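Vister 3 review: perception and grasp planning for transparent labware

Vister is a perception and grasp planning package sold by Brusstead for small lab automation cells. It takes images from a wrist camera, estimates object poses, proposes grasps, and hands a trajectory to whatever arm controller sits downstream. Version 3 adds a model for transparent and translucent parts, and that model is the main reason to consider upgrading. I ran it for most of November on a two-finger cell that handles capped conical tubes, and compared it with version 2 and with our own in-house scripts.

Installation

The package ships as a container plus a desktop client. The container came up on the first try. The client did not, on a workstation with an older graphics driver, and the error message pointed to a license problem that did not exist. Updating the driver fixed it. The documentation lists a minimum driver version, but on the page for the simulator and nowhere else.

Hand-eye calibration is guided and takes 17 poses. Version 2 let you pick the poses yourself, which was flexible and easy to get wrong. The new routine picks them and refuses to continue if the target is poorly lit in any of them. I repeated calibration after remounting the camera, and the two results agreed closely enough that I stopped worrying about it. The calibration file is plain text and can be kept under version control.

Perception

Clear plastic is hard for the usual reasons. Depth is unreliable through the wall, and the strongest edges in the image often belong to whatever is behind the part. Vister 3 skips depth for parts flagged as translucent and fits a parametric outline to the color image. For a conical tube that means a cylinder, a taper, and a cap. The cap does a lot of the work. With a saturated cap color the fit settles quickly. With a natural or white cap it takes longer and is sometimes rotated a few degrees off vertical.

Glare is handled better than before. Version 2 would lock onto a bright vertical reflection and report it as the tube wall, shifting the grasp center sideways. Version 3 has a setting called highlight rejection, on by default, that discounts thin bright streaks running parallel to the fitted axis. Leave it on. Turning it off to save cycle time gained me nothing I could measure.

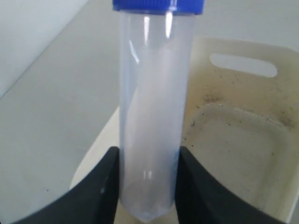
Pose confidence is reported as a single value, and I would have preferred one per axis. On a tube, rotation around the long axis is meaningless, and a low score there drags down the total even when the position is good. The Mkhize plugin, which is free and maintained separately, splits the score by axis. It should be part of the base product.

Grasp planning

The planner samples candidate grasps, filters them for collision, and ranks the rest. The default is 200 candidates per object, and I saw no benefit from raising it. Ranking weights are exposed in the client: distance from the tip, distance from the cap, approach angle, and finger clearance. For tubes that will be uncapped later, move the cap weight up so the grasp lands on the lower body. The planner respects this consistently.

Finger geometry is entered as a mesh. Curved fingers are supported, but the contact region has to be painted by hand in the client, and the painting tool has no undo. I lost two contact maps to stray clicks before I learned to save after every stroke.

Container walls are another matter. Trays and bins are modeled as boxes unless you supply a mesh, and a box has no handle cutouts, rounded corners, or raised rims. The planner therefore rejects approaches near a wall that would be fine in practice. With a proper mesh the problem goes away. Expect to draw your own.

Control interface

Trajectories go out over a socket to the arm controller at a rate you choose. Force limits are passed through but not enforced by Vister, and the manual says so clearly. On thin-walled tubes I set the grip limit in the controller and left the Vister value matched to it. Setting them differently produces no warning. I would call that a defect.

The wrist camera view can stay live after the grasp, with the outline fit still running on the held part. This was the most useful new feature for me. If the tube slides in the fingers, the tip position changes in the image and the offset is sent to the placement step. The offset is updated every 32 milliseconds on our hardware, fast enough for placing in a rack at moderate speed.

Results

I logged 917 grasp attempts with version 3. Most of the failures came from tubes leaning against a container wall, where the planner either found no grasp or chose one too close to the cap. Free-standing tubes were rarely missed. I did not test filled tubes and cannot say how the outline fit behaves with a liquid line in view.

Tooling

Logs are written in an open format and replay cleanly. The replay viewer from Wunonell opens them without conversion and is faster than the one Brusstead ships. Exporting a failed grasp as a test case takes two clicks, and the test runner can be called from the command line, so regressions can be caught before a new model goes onto the cell.

Recommendation

Buy it if you handle translucent parts and already have meshes for your fingers and containers. Users who only pick opaque parts can stay on version 2, which still receives fixes. The per-axis confidence score and an undo button are at the top of my request list for the next release, followed by a warning on mismatched force limits.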